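Prelska's two-arm sorting kit: a talk with the lead engineer

Apr 2, 2018

The Prelska bench kit has been shipping since January and we've had one on order ever since. Still waiting. So we called the company instead and got forty minutes with the lead engineer on the product, who was eating lunch and didn't mind saying so.

First question, the price. The arms-only package is $3000 a pair on a one year lease, software from Fokov included. Grippers are extra, $794 a set. "People see the lease number and get excited, then they see the gripper number," the engineer told us. "We put both on the same page now. We got emails."

Who's buying? Small shops mostly, a couple of colleges. One customer, Abbasi, packs gift boxes and wanted something that could handle mixed items without a new program for every box. Abbasi runs 11 kits. "They're hard on them. Good for us, we find out what breaks." What breaks? Cables. "Always cables. Leave slack at the wrist, I say it on every call."

We asked about teaching the thing. You don't write code, you guide it thru the job and the Fokov software builds up from there. How many tries before it's useful? "Depends how messy your table is. One customer was happy after 199 runs. Another one called me way before that and wanted to send it back."
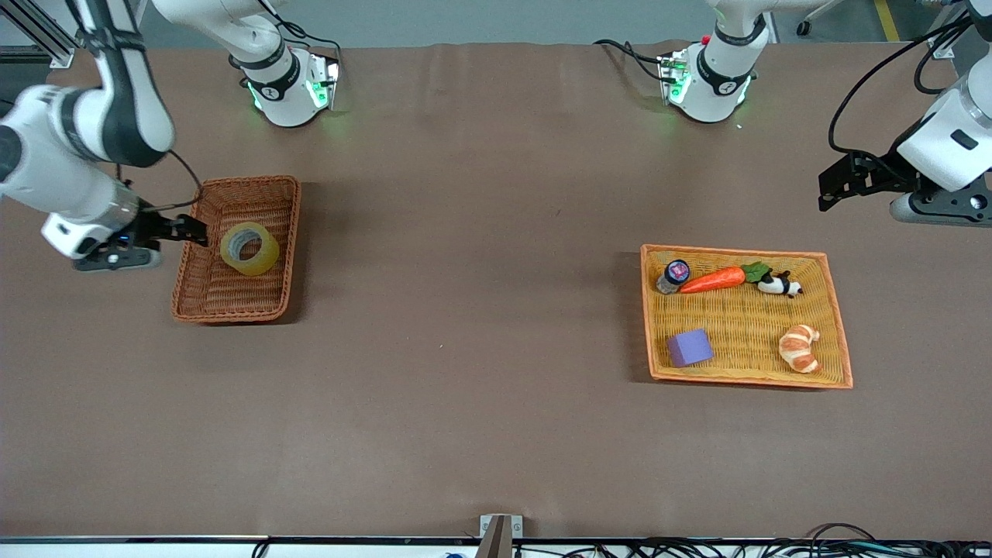

What it picks up

Soft stuff, light stuff, odd shapes. The demo table uses a tape roll, a foam cube, a small glass jar, toy food, a little panda. Why toys? "They're cheap and they're all annoying in a different way. A croissant is curved. A jar rolls. If you only practice on cubes you get a robot that likes cubes."

Baskets too, not just bins. The engineer says woven sides are harder on the fingers than smooth plastic and the tips can catch on a rim if you come in low. A softer tip is in the works with Plolterix, no date on that. We pushed. Still no date.

Setup and support

Plan on a full day, the engineer says, and most of that is getting the table right. Bolt things down, pick a covering that doesn't shine, route your cables before you power up and not after. Support is by phone and email, and the first year is in the lease. After that you pay by the call.

Would they sell one arm alone? "We get asked alot. No. Half of what it does is reach two places at once."

Our kit is supposed to ship next. Full review when it gets here.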